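Flatware and the Wood It Lives In: Care Notes

Most stained flatware was stained in the dishwasher or in the drawer. The metal is seldom at fault. The notes below cover stainless steel first, then the drawers and cabinet fronts in the same part of the kitchen, which fail for much the same cause: water left standing where it should have been wiped.

1. Know the grade

Stainless flatware is usually marked 18/10, 18/8 or 18/0 on the back of the handle. The first number is the percentage of chromium and the second is nickel. 18/0 will hold a magnet and spots sooner. Table knives are a separate matter. The blades are made from a harder steel with less corrosion resistance than the forks and spoons of the same set, so a knife can pit in a load where everything else comes out clean.

2. Drawers

Empty the drawer fully before cleaning it. Crumbs collect at the back corners and under the organizer, and salt grains left there will mark steel in damp weather. Vacuum with the crevice tool, then wipe with a cloth wrung out in warm water and a drop of dish soap. Wipe again with plain water. Leave the drawer open for 30 minutes before anything goes back in. 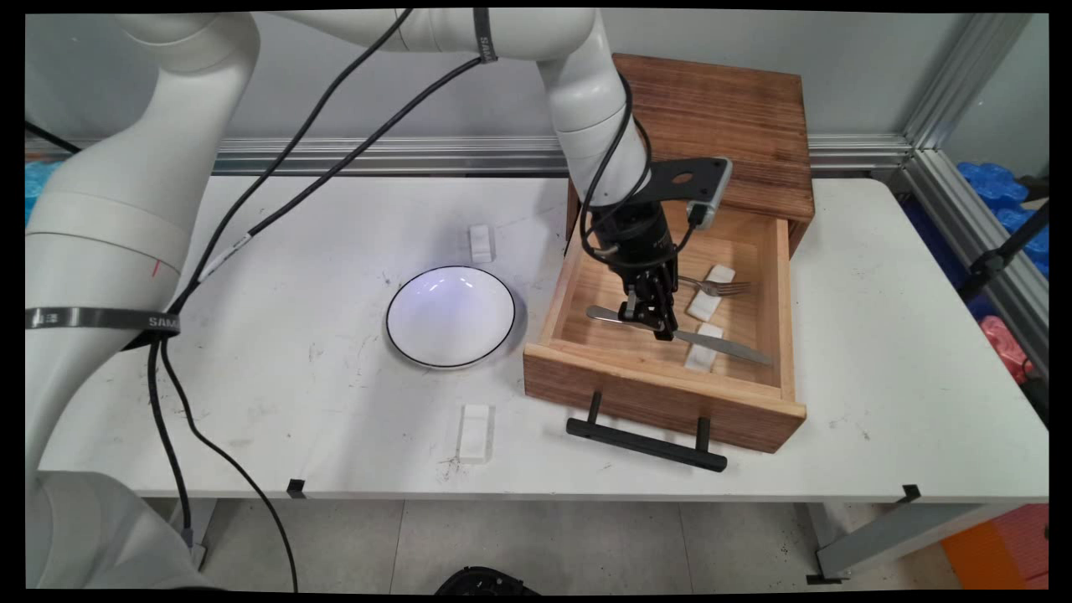
Wooden drawer on a white table.

A wooden drawer that sticks only in summer is swollen. Do not plane it in May and regret the gap in winter. Rub the runners with a candle stub or paste wax first and wait for the season to change. If it still binds, sand the high spot lightly with 400 grit and wax again. Coarser paper takes off too much at once.

Drawer liners should be cork or uncoated felt. Soft vinyl traps moisture and can bond to a finished surface over a few years. If a liner has already stuck, warm it with a hair dryer on low and pull it back flat on itself.

3. Spots, film and rainbow tint

Cloudy smudges on a blade are mineral film in most cases. White vinegar removes it. Wet a soft cloth, rub along the length of the piece, rinse at once and dry. Do not soak knives in vinegar. Twenty minutes is enough to dull some blades, and hollow handles can take in liquid at the seam.

A rainbow tint comes from heat. It is harmless and yields to the same treatment, or to a paste of baking soda and water left on for 3 minutes. 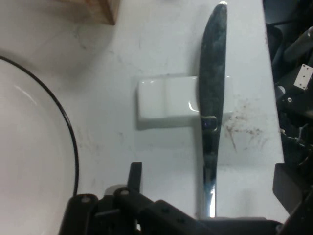 Table knife on a white ceramic rest

Rust freckles that appear after a dishwasher cycle are often carried over from something else in the load, such as a steel pan with a chipped coating or a worn rack tine. Look for the source before treating the flatware. The freckles themselves come off with a mild oxalic acid cleanser and a damp sponge. Wear gloves and rinse twice. Pits will not come out. A pitted blade can be buffed until the pit is less visible, but the hole stays and will hold water.

Load knives handle down only if the basket has a lid grid. Mix forks and spoons so they do not nest. Skip the heated dry and open the door when the cycle ends. Karine Hiebert, who ran our bench for 20 years, dried every piece by hand with a linen towel and had the cleanest test sets in the building.

Silver plate and stainless should not touch in the wash. Contact in hot detergent water can mark the plate permanently.

4. Cabinet fronts and panel doors

Frame-and-panel doors collect grease in the groove where the panel meets the frame. A soft toothbrush and diluted dish soap will clear it. Brush, then blot with a dry cloth – do not let water run down into the joint. The bottom rail needs the most attention, as drips from the counter end there and the end grain of the stiles drinks them in.

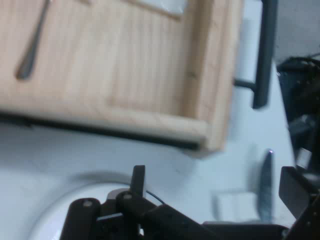
Check that bottom edge once a year with a fingertip. If it feels rough or fuzzy the finish has worn through. Let the wood dry for two days, sand lightly, and apply two thin coats of whatever is already on the door. To find out what that is, put a drop of denatured alcohol on a hidden spot. Shellac softens, lacquer goes slightly dull, and varnish generally does nothing.

Pine dents easily. A shallow dent with unbroken fibers can be raised with a damp cloth and the tip of a warm iron, a few seconds at a time. The finish over that spot will need touching up afterward.

Questions on refinishing go to Osian Gough at the bench. Please state the age of the piece, if known, and what has been used on it so far.

See also: Cutting boards and oil, Hard water, Loose knife handles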